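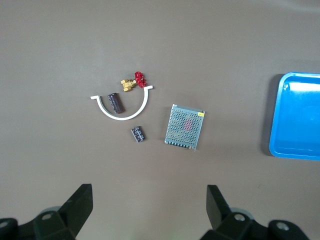
Visser Sky Tracker: two months of use

I bought the Visser for wide-field nebula work, mostly the dusty stuff in Cepheus, after reading on the Plurnetti forum that it could replace a proper equatorial mount. I doubted that then and I doubt it more now.

The box claims 2-minute exposures at 100 mm "with pinpoint stars." Mine gave me that on a good night in October, with careful polar alignment and no wind. Most nights one sub in three had trailed stars, and I ended up at 60 seconds. Faint reflection nebulae need more than that from my yard, or a lot more frames.

The polar scope is dim and its reticle light has one setting, too bright. The clutch slips a little if the camera points low in the east.
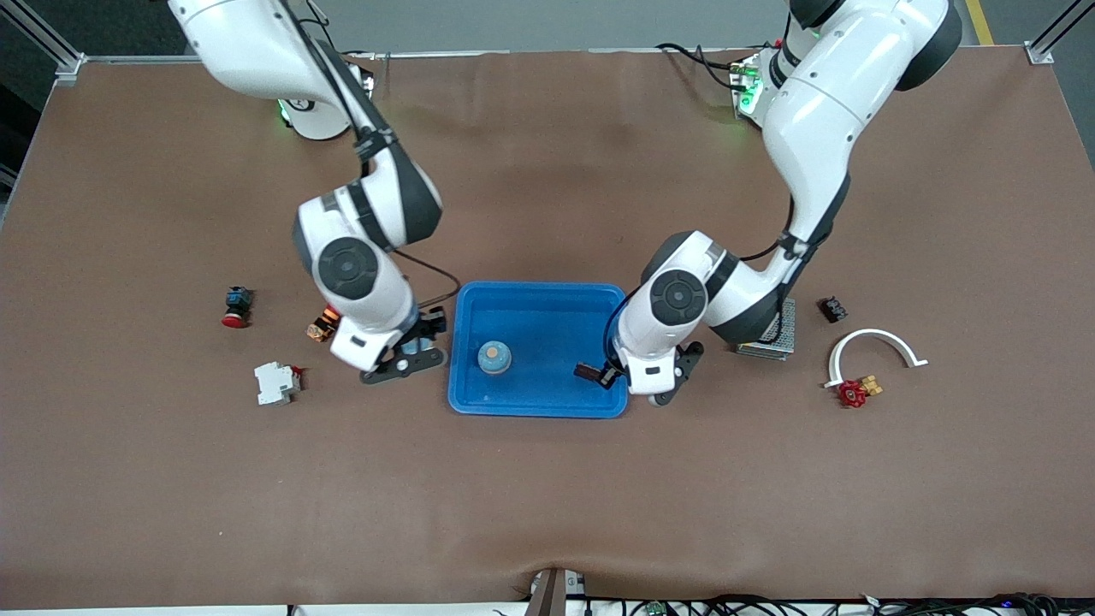

Battery life is decent. I got a full night out of one charge, even near freezing. The Betanis app is another matter. It dropped the connection 16 times in one session and forgot my exposure plan each time, so I went back to a plain cable release.

At under half the price I'd be kinder. The older Drarnby tracker is heavier and uglier, and it still holds round stars longer than this one does. Mine is going up for sale once the clouds clear and I can shoot a fair test frame for the listing.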